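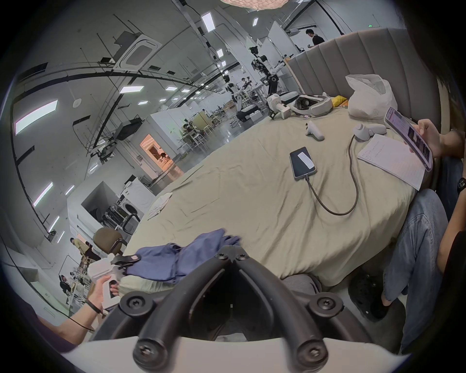

Ticket opened by Elaine Nogueira, Friday, 8:10 a.m.
Subject: Tracking drops at the bed station, open day
Priority: High (visitors from 10)

The garment task at the bed station lost tracking 7 times during yesterday's run-through for the Magalhães visit. Each time the position readout on the Cadside viewer jumped sideways, held there for a moment and came back. The other stations did not do it. The station is set up the way we plan to show it, with the navy garment on the beige sheet and the headset and both white controllers up on the bed. The phone is on the bed too, with its cable run across the sheet. We have 43 people signed up and the bed is the first stop, so I need to know by 9:30 if we keep it in the tour or start them somewhere else.

Comment, Koen Boersma, 8:25 a.m.
Looked at the logs. Session files are complete, no dropped packets on the Helitbridge side. All 7 jumps start when the gripper is low and close to the cloth. Please check:
1. Firmware on both controllers. Should match the headset.
2. Room map. If it was made before the furniture was moved in August, delete it and make a new one.
3. Whether anyone is standing between the headset and the work area when it jumps.

Comment, Thaís Medeiros, 8:50 a.m.
1. Firmware matches.
2. Map was the old one. Deleted it and made a new one with the ceiling lights on.
3. Could not tell from the logs. I did 8 picks with people standing back and had one jump. Same spot, near edge of the bed.

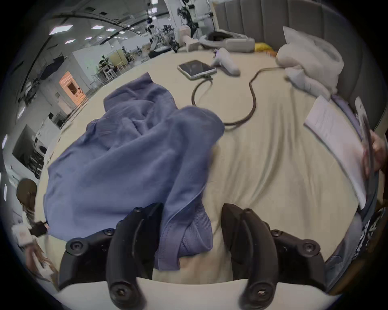

The one jump was shorter than yesterday's. Smoothing on this station is set to 3,000 and I left it alone. I don't know who set it or what the other stations use.

Comment, Koen Boersma, 8:58 a.m.
That is the old default from Zemia. Others are on the new profile. Load the new profile, restart the viewer, repeat the same picks.

Comment, Thaís Medeiros, 9:20 a.m.
Loaded and restarted. Repeated the 8 picks, no jumps. Osvaldo Arruda then did a few more from the other side of the bed, also none.

Comment, Elaine Nogueira, 9:27 a.m.
Keeping the bed station as first stop. Valquíria Marinho is leading the groups and will ask people to stay behind the chair. Thaís, please stay near the viewer for the first group.

Comment, Thaís Medeiros, 12:40 p.m.
Morning groups done. One jump in the second group while several visitors were leaning over the bed. It recovered and we did not have to restart.

Status changed from Open to Monitoring by Koen Boersma. Still to do: save the new profile as the station default, so it survives a reboot.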